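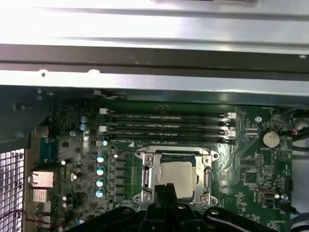 3.2 Sample and Procedure

Figure 2. Interior of a desktop computer case, with four empty memory slots on the motherboard.

Participants were recruited in May from two adult education centers, Cervantes and Hadstead, which both run an evening course in basic computer maintenance. The course at Cervantes is taught from a printed manual. At Hadstead the same material is read on a tablet. A total of 80 learners agreed to take part, and 53 of them completed both the reading task and the delayed recall test. Learners who missed the second session were left out of the analysis in Section 4.

Each participant read a 16-page chapter on the parts of a desktop computer at their own pace. Reading time was recorded by the course instructor. Participants were allowed to take notes but could not keep them for the test. The chapter had been edited for an earlier study (the Pulleo materials) and was not changed, apart from the captions, which we shortened so that they named a part without stating its function.

Recall was tested with the Mirkum short-form questionnaire. Items asked for the name of a part, its use, or the section of the chapter in which it was introduced. Answers were scored by two raters who did not know which center a participant attended. Spelling errors were ignored. Where the raters disagreed, the lower score was used.

We did not control for previous experience with computers beyond a single self-report item, and several participants left that item blank. The effect of this on the comparison between centers is taken up in Section 5.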